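The Town That Weighs Its Trash
13 February 2023 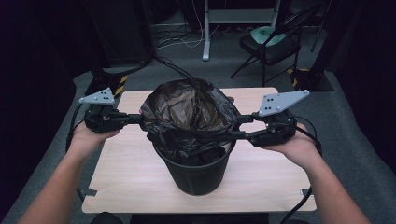 A black bag over the rim of a small wastebasket.

In Irville, people know what their garbage weighs. Since December every household pays by the kilo for what it throws away, and the number comes on a paper slip under the door at the end of each month.

I moved here 12 years ago and I still find the town a little stubborn, so I expected many complaints. There were some. At the first public meeting, in the hall on Clistbridge Road, Mared Gough stood up and asked who would pay for the diapers of her twins. The council had no answer that evening. Two weeks later it gave families with small children a free allowance.

The scheme was planned by Sorcha Quinlan, an engineer who worked before with water meters. She told me that water and trash are the same problem, because we stop thinking about both when they leave the house. Her office covers 3000 homes and has a budget she calls "polite."

What changed first was the shopping. At Ó Flaithearta, the grocery by the bridge, customers began to take the cardboard off their goods and leave it at the counter. Aisling Corrigan, the manager, was angry for a week. Then she put out a cage for it and asked her suppliers to pack with less. One of them agreed. The others have not written back.

Toon Visser, my neighbor, keeps his slips on the refrigerator with a magnet. He lives alone and cooks a lot of fish. His last month was 2 kilos, and he would like it to be lower, but his garden is too small for compost and he does not trust the shared heap behind the school.

The council will look at the price again after the summer. Until then the truck comes every second week, early, and you can hear the scale beep from the bedroom.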